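Why do we have elbows?
Tuvcombe Museum of the Body - Young Visitors' Pages
Last updated: October

Your skeleton would be very stiff without joints. A joint is a place where two or more bones meet, and most joints let you move.

The elbow joins three bones. The long bone of the upper arm is called the humerus. The two bones of the forearm are called the radius and the ulna. The elbow works like a hinge on a door - it bends and straightens. The radius can also roll across the ulna, so you can turn your palm up or down.

Bones cannot move by themselves. Muscles pull them, and muscles often work in pairs. When the biceps at the front of your arm tightens, your elbow bends. When the triceps at the back tightens, your arm straightens again.

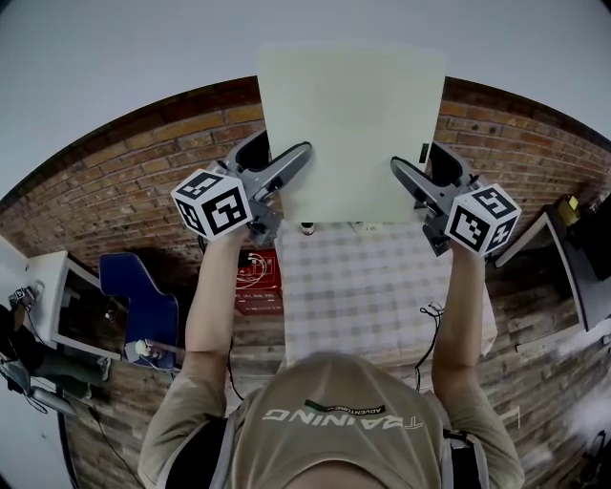 Both arms at work, one on each side of a large board.

Try it yourself: hold your upper arm with one hand and slowly bend your elbow. Can you feel the muscle change shape?

New words: joint, humerus, radius, ulna, biceps, triceps.

19 shares
3 comments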